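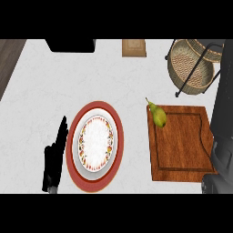
Pear on the cutting board, plate on the red charger

Ticket 451 - Memoir ebook, chapters out of order after conversion
Opened 26/08/2025
Product: Cidix book converter
Status: Solved (see last entry)

Hi all! I'm putting together my first book, a memoir about the summers I spent working at my aunt's ferry landing in Brallau, and I've hit a wall with the ebook file. The manuscript is 37 chapters. It looks perfect in my word processor, but once I run it through Cidix the table of contents goes haywire. Chapter 10 comes right after chapter 1, then 11, 12 and so on, and poor chapter 2 doesn't turn up until after 19. So my narrator is fourteen, then suddenly she's twenty and burying her aunt, then she's fourteen again and learning to tie a knot. My test reader thought I was being experimental.

What I've tried so far:
- Converting again with the same settings. Same mess.
- Deleting the table of contents and letting Cidix build a new one. Same order, only now in a different font (why?).
- Opening the file on my phone and on my old e-reader. Both show it wrong.

The print PDF is fine, all 85 pages of part one and everything after it. It's only the ebook.

Update 1
Thanks for the quick answer! You asked how the chapters are saved. Each one is its own file, because I wrote them over a few years and never wanted to scroll through the whole thing. They're named chapter1, chapter2 and so on. I drag the folder into Cidix and press convert.

Update 2
Okay, so I renamed everything with a zero in front for the single digits, chapter01 up to chapter09, like you said. That took me most of a pot of coffee. The order is right now - hooray! - but the prologue has jumped to the very end, after the acknowledgments. I suppose it's filed under P. I also noticed the little section breaks (I use three stars) have vanished in the Tultarero chapters, which are the ones I pasted in from old emails.

Update 3
Renamed the prologue to chapter00 and it went straight to the front where it belongs. The heading inside still says Prologue, so readers won't see the difference. The acknowledgments are now chapter38 and they're behaving too.

For the stars, I opened the pasted chapters, cleared all the formatting and typed the breaks in again by hand. They show up on the phone. On the e-reader they're there as well, but pushed over to the left instead of centered. I can live with that for now.

Update 4
One more, sorry! The accented letters in Pitkänen (that's the name of the boat, so it's on nearly every page) came out as a question mark in a box. You told me to switch the text encoding to UTF-8 in the import window and convert again. Did that, and the boat has her dots back.

I've paged through the whole thing on both devices and the chapters run the way I wrote them. Please go ahead and close this. If the centering on the stars gets fixed in the September release, I'd love a note on this ticket, and I'll run the file through again before I send it to the printer's ebook store.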